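How Do You Make a Statue Out of Hot Metal?

By Virgilio Mangubat
January 21, 2025

Ever knocked on a bronze statue? (Ask first. Some museums get cross.) It goes bonggg. Like a bell. Because lots of big bronze statues are hollow — just a thin skin of metal with air inside.

So how do you make a hollow horse? Or a hollow king?

With wax! The trick is really old, more than 1000 years. Way more. It's called lost wax casting, and the wax really does get lost.

Step one. The artist makes a lump of clay, sort of the right shape. A blobby horse. This is the core.

Next, wax goes all over the clay. A thin coat, as thick as you want the metal to be. Now the fun part, carving. Eyes, hair, hooves, toenails if you like. Every tiny scratch in the wax will show up in the bronze, even a fingerprint. Oops.

Then more clay on the outside, packed on tight. A few metal pins go through to hold the core still. Little tubes get added too, so the metal can run in and the air can get out. So now you've got a sandwich: clay, wax, clay.
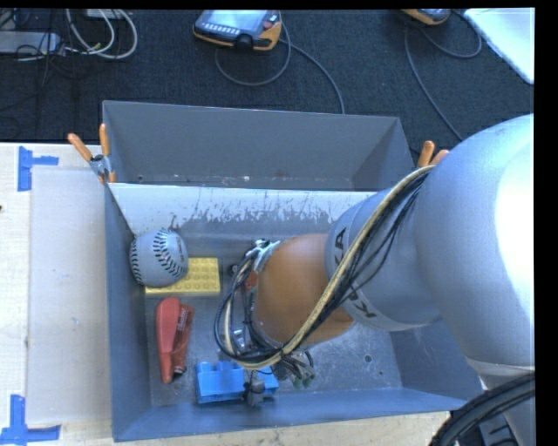

Into the oven it goes. The wax melts and runs out through the tubes, and there's a gap left behind, horse shaped. Bronze is mostly copper with some tin mixed in. Heat it till it glows orange and flows like soup. Pour it in the gap. Quick! If it cools too soon the horse might be missing a leg.

Let it cool. Smash off the outer clay. Hooray, a horse! A rough, ugly one with tubes sticking out all over it, like a hedgehog. Somebody has to saw those off and file and polish for weeks, sometimes months.

What if it goes wrong? Well, the wax is gone, so you might have to start agian from the beginning. The sculptor Zamani spent 44 days on a wax owl for the town square in Turndale. First pour, no beak. She made a whole new one, and it was finished in December. The owl has 71 feathers on each wing, all carved by hand.

Really big statues get made in bits. An arm, a head, half a coat. Then the bits are joined up and the seams are rubbed smooth. Look closely next time and you might spot a line.

And why are old ones green? Air and rain. They change the top layer of the metal over the years, and that green coat is called a patina. Some artists don't want to wait so they paint on chemicals to get the color right away.

Try it with no fire: press a shell into soft modeling clay, take it out, fill the hole with plaster. Wait til it's hard. Peel. You just made a cast.

More from Art for Kids
Why do so many old statues have no nose?
9 animals to spot at the Trundholm sculpture garden
How painters made blue
What does a museum do at night?

Get our kids' art letter in your inbox. Ask a grown-up to sign up. You can unsubscribe at any time.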